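Koltumton Bathhouse Reopening – progress report to the Maillard Fund
September 30, 2019
Prepared by Raphaël Carré

Short one this time, boiler inspection ate most of the week.

Where we are
Doors opened in June as planned. 224 members signed up so far, target for the year was 90 so very happy. Opening hours still mornings only. Evening slot waits on the second attendant, interviews under way.

Building
Roof done. Tiling in the womens side done, mens side has one wall left – Janeck delivered the wrong grout and we sent it back. Drains passed. Boiler passed on the second visit, certificate to follow when I get teh paper copy. Front ramp finished, handrail still needs paint.

Money
94 percent of the building line is spent. Nothing moved between lines. Laundry is running over, the Cirkis contract charges by weight and we underguessed badly. Would like to discuss shifting a little from publicity, which we hardly touched.

Linen
White terry towels, thick looped pile. Members like them, they are heavy though and that is most of the laundry bill. Asked Cirkis for a price on a lighter weave, no answer yet.

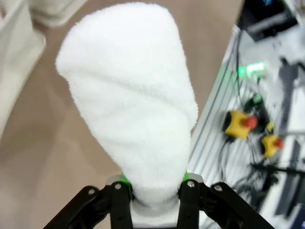

Next steps
- finish mens side wall
- evening attendant hired and trained
- 30 free passes out to the senior center
- laundry quote, then decide on on towels
- final accounts to you with the next report

Call me if the laundry thing needs a form.

R. Carré

© 2019 Koltumton Bathhouse | Contact | Back to top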